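Stop Grading Robots on Their Best Day

I have an argument I keep having with people at work, and since I lost it again in July over bad coffee, I'm moving it to the internet where I get to talk first.

My position is pretty simple. When somebody publishes a result for a robot that picks things up, I don't much care about the success rate. I care about where the stuff was on the table when they started. That part usually gets one sentence, if you're lucky, and the sentence is something like "objects were placed at random." Placed by whom? I've watched people place objects at random. They put them a comfortable reach from the arm, facing a comfortable way, with plenty of space in between, because that's what a tidy human hand does when the brain attached to it says "random." I do it too. I did it for months.

What changed my mind was a project we called Gustley (don't ask, the naming rights went to whoever booked the server). We trained a policy on 327 demonstrations, all of them recorded by people driving the arm by hand, and then we ran 200 test trials. The number was lovely. I had the slide made and everything! Then Ming-te Chuang asked if he could do the setup for the next batch, and he didn't place anything himself. He had a little script spit out a position and an angle for each object, and he put the thing exactly there, even when it looked silly, even when it was jammed up against another object or way out where the arm has to stretch.

The number was not lovely anymore.

My first reaction was to say his layouts were unfair, and I said it for a good week. Too crowded, too weird, who would ever leave a bowl there? But I have a kitchen, and I know exactly who would leave a bowl there. Me. Every night.

So that's the first half of the argument, and most people give me that half. Sure, use a script, fine. The second half is where they start looking at their phones, and it's about which objects we pick. We love blocks. We love a nice solid cube that a two-finger gripper can grab from four sides and that looks the same from all of them. Blocks are great for finding out if your code runs. As a test of whether a robot has learned anything about grabbing, I think they're close to useless, and I'd happily see them vanish from every results table for a year.

Give me thin things instead. Give me a rim, or a bit of wire. With a bowl, a good grasp means one finger inside and one finger outside, and a small mistake sideways leaves you pressing down on the edge or closing on air. With bent wire there's hardly anything for a camera to go on, the shadow can be as easy to see as the rod, and where you grab it decides how it'll swing when you lift. I've seen a policy go after the shadow with total confidence. I learned more from that than from the whole lovely slide.
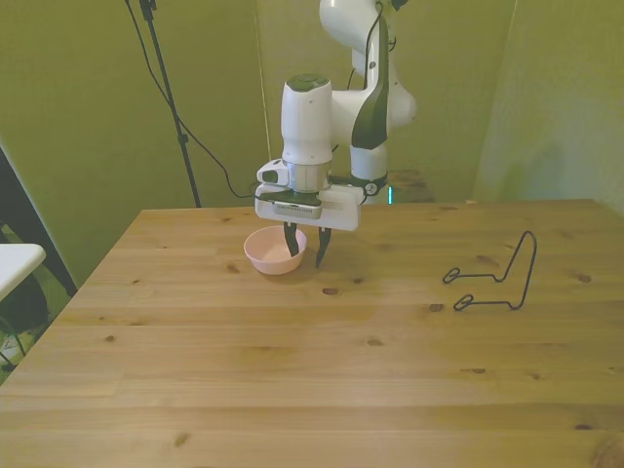
Open gripper over the pink bowl, with the black wire piece to its right. Two objects is plenty.

People tell me that two objects on a bare table is a toy problem and that the real world is messy. I agree about the mess. But I've sat through the messy demos too, and when one of them fails I can't tell you why. Was it the lighting, the clutter, the grasp, the instruction? With a bowl and a piece of wire I can usually point at the exact moment things went wrong, and then I can go fix it. I'll take that trade for a good long while before I move on to somebody's junk drawer.

The fair complaint against me is cost. Scripted layouts are slow. You're moving each object to a spot on a list, checking the angle, and then doing it over again, and it's dull work – I got through 7 layouts one afternoon before I wanted to go lie down in the parking lot. A small lab with one arm and a deadline is going to eyeball it, and I get that. Then just say so! Write "we eyeballed it" in the paper. Put up pictures of the starting positions, every one of them, including the ones you're a bit embarrassed about. It costs nothing and I'd trust the number a whole lot more, even if the number was worse.

Ming-te thinks I'm still being too soft, by the way. He wants the layouts picked by a different lab entirely and mailed over in a sealed file. I told him that was paranoid, and he asked me how the slide was doing.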